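## 4. Setting up your squad in Drirstead Manager

Read this before you import anything. The box copy says you can be playing "in moments." I have set up this game on three machines and have yet to see that happen.

1. Open **League > New Career** and pick a club. Gornunska is the default. Change it if you want a striker who can finish.
2. Choose a ratings pack. The Gaillard pack ships with the game. The Vikeo pack is a separate download and claims to be updated every March. Check the date in the file properties before you believe it.
3. Click **Import Squad** and wait for the bar to fill. It will sit at 99 percent for a while. Leave it alone.
4. Set the transfer budget. The slider stops at 800. Typing 3000 in the box next to it is accepted, and the game then quietly treats it as 800.

**Caution:** Importing a second pack overwrites the first, including any ratings you edited by hand. The warning message says your changes "may" be lost. They will be lost. Save a copy of the career file first.

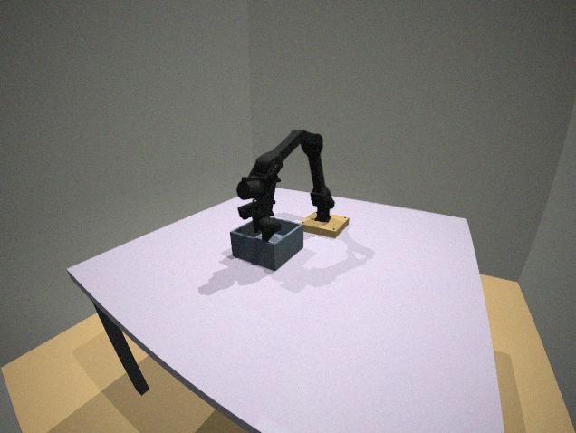
5. Go to **Set Pieces** and assign takers for corners, penalties, and throw-ins. The Auto button fills all of these with your highest-rated player, who can't take a corner and head it in too. Do it by hand.
6. Set match length. The choices run from 4 to 15 minutes per half. Fatigue is supposed to scale with this setting. I ran the same lineup at both ends and my fullbacks were finished by halftime each time, so keep two spare on the bench.
7. Click **Confirm Lineup**, then back out to the main menu and go in again to see if it stuck.

**Note:** "Smart Scouting" costs 500 credits a season. The help text promises "hidden talent." Rosalía Collado, who wrote the scouting section of the last guide, tracked her reports over a full career and found the same names showing up in the free search. Try the free search first.

### If the lineup won't save

- Check that you have a goalkeeper on the bench. The error message talks about "roster integrity" and doesn't mention goalkeepers.
- Turn off cloud sync, save, and turn it back on.
- Reinstalling the ratings pack is what support will suggest. It has never fixed this for me.

Training schedules are in section 5.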